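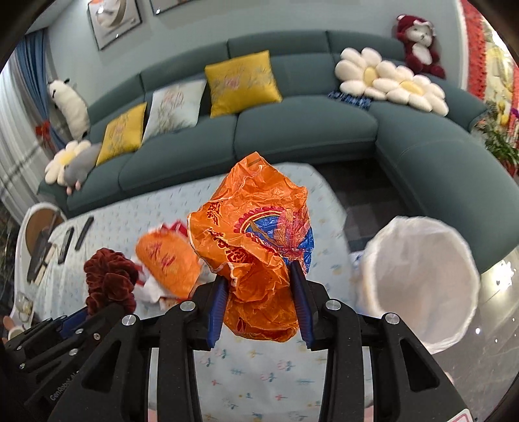
Housekeeping Practice, Unit 5: The Living Room Table
Course handout, Fikholm evening program
Instructor: Britt-Marie Engström

Read this before Thursday. Bring the room sheet from Unit 4 and a pen.

Why the low table gets its own unit

In most homes the table in front of the sofa collects more than any other surface. People eat snacks there, open packets, blow their noses and leave the wrappers for later. A table like this can be cleared in a few minutes if the work is done in the right order. Students who start by wiping usually have to wipe twice.

Order of work

Set up the trash bag first. Stand it on the floor next to the table with the mouth open. A plain white bag is fine. Roll the rim down once if it keeps closing.

Pick up the large light items: plastic snack bags, outer wrappers, tissues. Pinch a bag near the middle and lift. Do not shake it over the cloth. If there are crumbs or paper scraps underneath, leave them for the next step.

Gather the small pieces into one heap, working from the edges in. Keep the heap on the half of the table nearest the trash bag.

Leave the remotes on the table. Put them side by side, parallel to the edge. Cups and mugs go to the kitchen in one trip at the end.

Check every heap before it goes in the bag. Hair ties, earbuds and keys end up under tissue all the time. Anything that is not clearly trash goes on the tray for the owner to sort.

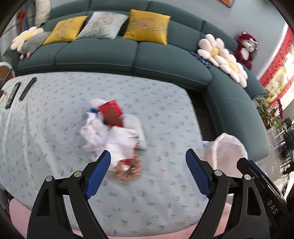 Fig. 1. Mixed heap on a covered table: crumpled white paper, a red packet and smaller pieces. The remotes are at the far left.

Tablecloths

A printed cloth hides crumbs, so run a flat hand over it after the heap is gone. Fold the corners to the center and carry it outside to shake. Smooth long creases by hand when you put it back. Ironing is covered in Unit 7.

Sofa and cushions

Not part of this unit. Trygve Myklebust takes that session, including embroidered covers and plush toys.

To hand in

Clear one table at home and write down the order you used. 2 pages at most, double spaced. Note anything you had to set aside and where you put it.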